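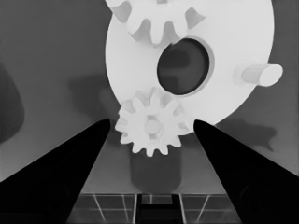 Fig. 1. Wrist view in the simulator: small spur gear between the fingertips, disc behind.

Handout 4: Simulate It Before You Break It
Shared workshop evenings, two-arm build
Notes by Kirsty Mowat
Reading time: 5 min

Last session ended with the left arm folded up on the bench and Sverre Dalen looking for a piece of fingertip under the drill press. So we begin this one on the computer, where dropped parts cost nothing and the floor is always clean.

1. What we are building

The project is called Kisum. Two small arms are bolted to one table, and the goal is to put together a simple gearbox from printed parts. A person can do it in under a minute while talking about something else. Our best run in January took 23 minutes and required Sverre.

The simulated parts are white and the arms are black. Leave the colors alone for now. You will be tempted to spend an evening on wood grain, and Joar Løken can tell you where that leads.

2. Setting up the scene

Open the Seltunero folder and load the table file first, then the arms, then the parts. If you load the parts first they fall forever. The physics engine doesn't mind and won't tell you.

Check three things before you move anything:
- Table height matches the bench you measured, in millimeters. Last term one group used inches and built a very tall table.
- Each gripper opens and closes on its own key. If both move, you have the same joint name twice.
- Gravity is on.
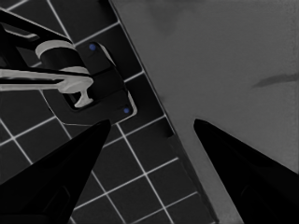 Now drive one arm with the sliders. Go slowly, and watch the wrist view as well as the overhead one. The overhead view flatters everybody. From the wrist you find out how little you know about where your fingertips are, which is the main lesson of the evening and the reason the coffee is free.

Write down the joint angles when you reach a pose you like. "Sort of over the table" is a pose, but you won't get back to it.

3. Picking up a gear

Approach from above, stop short, open, descend, close, wait, lift. The wait matters. Märta Skjelbred logged 64 attempts with it and 64 without, and the second batch dropped 19 more parts than the first. She also logged what she said each time, and that file is not in the shared folder.

Grip across the teeth, low enough that the hub stays clear. Too much force and the simulator gets nervous — the part shivers, then leaves the building at great speed. Turn the force down, not the friction up. Turning the friction up works beautifully until you try it on a real bench.

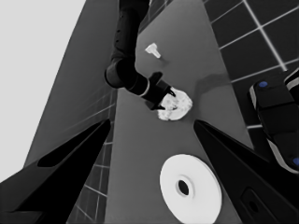 Two arms over one table also means two arms that would like the same spot. Give each one a home side and make it ask before crossing the middle. Our asking is a single variable called "mine," written by Sølve Eklund, and it has held up better than anything clever we tried after it.

4. For next time

Run the pick ten times from the same start and record every result, including the bad ones. Then shift the gear by the width of one tooth and run it again. Bring both lists.

If your numbers look perfect, check that you are not replaying the old log. Joar's did, for nearly 66 runs.

The real arms are booked from 7 p.m. Please don't plug in the right one until the new fuse is in.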